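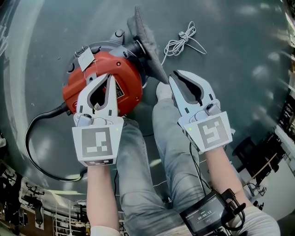

Wood Finishing 1, Week 5 handout
Surface prep before finish
September 30, 2021

Read before lab. Bring it with you, I won't have spares.

Recap from last week: mill marks, planer snipe, glue squeeze-out. All of it shows up once finish goes on. Prep is most of the job. If your panel still has dried glue on it, scrape first, don't sand it, sanding just smears it around and clogs the paper.

What sanding does
Each grit leaves scratches. The next grit takes out the last one's scratches and leaves smaller ones. So skipping is a problem. Going 80 to 180 you'll be there all afternoon and still see the 80 when the stain hits.

Grit order for this course
80 only if there's real damage
120
150
180, stop here for oil or for stain on open-grain woods
220, end grain and anything closed-grain (maple, cherry)

End grain drinks stain, goes dark. One grit finer than the faces evens it out some.

Random orbit sanders
Pad flat on the wood before you switch on. Let it come up to speed, then move slow, an inch a second or so. Hardly anyone goes slow enough. Don't lean on it, weight of the tool plus your hand is plenty. Leaning slows the pad and you get swirls (little pigtails, we'll pass around the Eltadlow panel, it's covered in them). Pigtails also come from a bit of grit stuck under the disc so check the disc.
Don't tip it to get at a spot. You'll dish the surface and not see it till the gloss goes on.
Line up the dust holes. Vac on first, sander second.

Edges: by hand, block, with the grain. Veneer edges, stay off them with the machine completley.

Between coats
320 or finer, light, by hand. You are knocking off nibs, nothing more. 500 is fine for the last one. 1000 only if you're rubbing out, that's October.

Raising the grain
Water-based finishes only. Damp rag, wipe, let dry fully, quick pass with your last grit. Don't bear down or you expose fresh fibers and have to do it over.

Checking your work
Low light from the side, lights off overhead. Wipe with mineral spirits, wet look shows scratches and glue spots. Do it while theres still time to fix them.
Pencil trick: squiggle across the panel, sand till it's gone, next grit, squiggle again.

Safety
Dust mask on, ear protection on. Oily rags flat to dry outside or in the metal can with water. They do catch fire on their own. No bunched rags in the trash, ever.

Lab
Room 7, Wultside building. One test board each, split into 4 strips with tape, stop at 120 / 150 / 180 / 220, same stain on all. Label the back. Write down what you see once it's dry, half a page.

Reading: Alta packet, the part on abrasives, skip the bit about belts. Wubshet samples are on the shelf by the door, look but please put them back in order.

Test boards due start of next class.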